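Kondbridge Finishes Workshop
Bench notebook, interior lining boards
Entry for Fri 22 February
Kept by Elínborg Toft. Copies to T. Bangash and N. Satti.

Status at start of day

The third set of lining boards came off the rack this morning. These are the offcuts from the Zikania order, planed on the show face only, and they carry the revised oil schedule agreed in November. The first and second sets remain in the Brouwer cabinet and are not to be moved until Talha Bangash has completed his gloss readings.

Humidity in the finishing room stood at 64 percent when I unlocked. The heater had been left on its low setting overnight, as requested. The window vent was closed. I opened it for the length of the morning sanding and closed it again before any oil was poured, and the reading had not moved by more than the instrument's own error.

Previous concern, carried forward

The second set developed a tacky band along the edges where the boards had been stacked with narrow spacers. Two explanations were proposed at the bench. Naheed Satti attributes the band to poor air movement between the boards. Talha attributes it to excess oil that ran to the edge and was not wiped. Both were present in the second set, so the boards cannot settle the matter. The third set was therefore divided: half wiped on all edges and stacked on the narrow spacers, half left unwiped and stacked on the wide ones. The halves are marked W and U in pencil on the back face. Please do not add marks in felt pen. The solvent lifts it and carries it into the grain, as the ruined control board above the sink will confirm.

Observations, third set

W boards. Edges firm to the thumbnail along the full length. Surface even, slightly warmer in color than the dry reference. A faint drag was felt under the palm close to the knots, and it was gone after a light rub with dry cotton. No odor beyond what is normal for the oil at this stage.

U boards. Tacky along the lower edge on every board but the last. The band is narrower than that seen in the second set, but it is the same defect, and a cotton pad leaves fibers in it. The wide spacers did not prevent it. The last board was the one cut across the wane, and its lower edge is rougher than the others; the oil may simply have had more wood to go into. I should not like to rely on it.

On this evidence the wiping matters more than the stacking. Naheed Satti has asked that I record her reservation, which is that the finishing room was drier for the third set than for the second, and that air movement and humidity were not separated. The reservation is fair. A fourth set, wiped and unwiped on the same spacers, would answer it. There is enough board left for one further set and no more.

Abrasives

The 60 grit was used only to take down the saw marks on the back faces. It should not come near the show face again. One board in the second set was touched with it by mistake, and the scratches appeared only after the second coat, at which point nothing short of planing would remove them. The sheets are now kept in the lower drawer, separately, with the lid on the tin.

For the final rub I continued with 800 wet-and-dry, lubricated with the same oil. The result is good on the flat and poor over the earlywood, where the paste gathers and dries gray. Brushing the paste out with the grain immediately after rubbing helped a great deal. Leaving it until after the break did not. Anyone repeating this should work one board to completion before opening the next, however inefficient that appears from the doorway.

Sadia Satti asked whether a gray nylon pad would serve in place of the paper. I have no objection to a trial on the control boards. The pad must be new, as those in the bin by the lathe have been used on steel and will stain the wood in the presence of any moisture.

Oil

Valudero batch, second can. The can was opened earlier in the week, and a skin had formed on the surface. It was lifted off whole with a palette knife and the remainder strained through a paper filter into the small jar. Strained oil behaved no differently on the glass plate from unstrained oil out of the first can. The skin was spread flat on the metal tray outside to cure. I repeat here, for those who have joined since the last safety talk, that oily cloths are spread flat outdoors or placed in the water bucket, and are never folded or dropped in a bin.

A drop test on the reference board gave the usual ring. Absorption near the heart side was slower than near the sap side, and boards taken from the two sides of one plank will therefore not look alike on the wall unless the oil is left to stand for the same time on each and then wiped fully. The practice to date has been to wipe when the board looks ready. I propose that we wipe by the clock.

Use in sloped rooms

Most of the discussion at the bench concerned where the boards will be fitted. Lining on a slope under the roof is a harder case than lining on an upright wall. The light strikes it at a low angle for much of the day, and every ridge left by the brush is visible from the floor. A roof window makes this worse on the boards facing it. The seams between boards become the strongest lines in the room, and any difference in color from one board to the next is read against them.

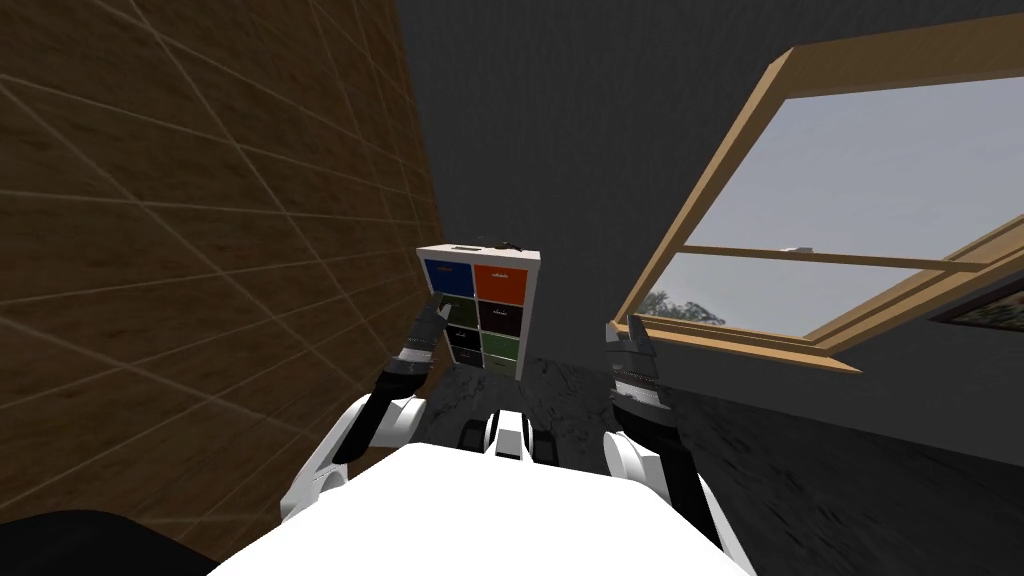 Rendered attic room with paneled slope and open skylight.

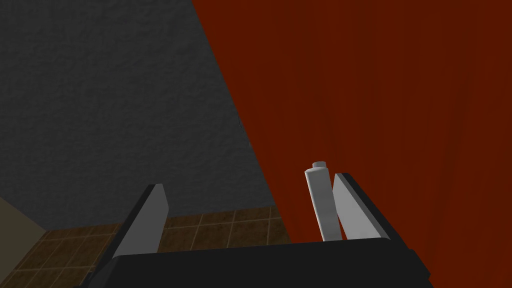

Talha's view is that we should sort the boards by color before oiling and accept a smaller yield. Mine is that we should sort them after the first coat, when the final color has largely declared itself, and reserve the odd ones for the low part of the slope, where furniture will stand. Sorting dry boards has misled us before. Two that matched well on the trestle in November were visibly different after one coat, and both had been passed by three people.

The question of heat was also raised. Air collects under a ridge, and a lined slope will see warmer and drier conditions at its top than at its foot. We have no measurements of our own for this. I would ask that nothing be said to the client on expansion until we have them. The gap allowed between boards in the present drawing is taken from the wall-mounted work and has been carried over without review. Naheed Gondal will be asked to look at the drawing before it goes further.

Seam treatment

Three edge profiles were compared dry, on short lengths held to the easel at an angle. The square edge gives a hard dark line and shows every variation in width. The small chamfer gives a softer line and is forgiving of a board that has cupped. The rounded edge was disliked by all present. It also holds dust, and on a slope the dust cannot easily be reached.

The chamfer must be oiled before the boards are fitted. If it is left bare it will draw oil from the maintenance coat later and turn darker than the face. A narrow brush is adequate. The foam applicator leaves a bead at the arris, and the bead is exactly where the tacky band began on the U boards, so I have removed the foam applicators from the finishing room for the time being. They are in the glue cupboard if wanted for other work.

Gloss readings

Talha took readings on the first set before lunch. He reports that the meter drifted and had to be zeroed on the tile between boards. The readings are on his own sheet and will be pasted on the facing page. His preliminary remark is that the first set has lost most of its early shine and now differs little from the wax-finished control. I would like the readings repeated by a second person before we treat that as a finding.

The tile itself has a chip at one corner. It does not affect the reading if the meter is placed centrally, but a replacement should be ordered with the next consumables.

Time taken

Oiling, standing and wiping of one batch took roughly 2 hours, including the edges. That is longer than was allowed in the schedule, and the edges account for most of the difference. If wiping of all edges is adopted as standard, the schedule will need to be amended. Edge wiping cannot be given to whoever is free. It requires the board to be turned while wet, and a thumbprint on the show face is very difficult to lose.

To be done

Fourth set: cut, plane, mark on the back in pencil. Same spacers throughout. W and U as before.
Cabinet: leave the first and second sets in place until the second gloss readings are taken.
Nylon pad trial on control boards, Sadia Satti.
Thermometer for the upper shelf of the finishing room, so that we have at least one reading near the ceiling.
Drawing to Naheed Gondal, with the board gap circled.
Order: paper filters, reference tile, narrow brushes.

Late addition. On checking the U boards again before locking up, I found the band on the second board firmer than it was this morning and those on the others unchanged. The second board had been lying nearest the heater – I had not noted its place on the rack at the start of the day, and cannot say whether it was there overnight. Rack positions will be written down from the fourth set onward. Heater left on low, vent closed.

E. Toft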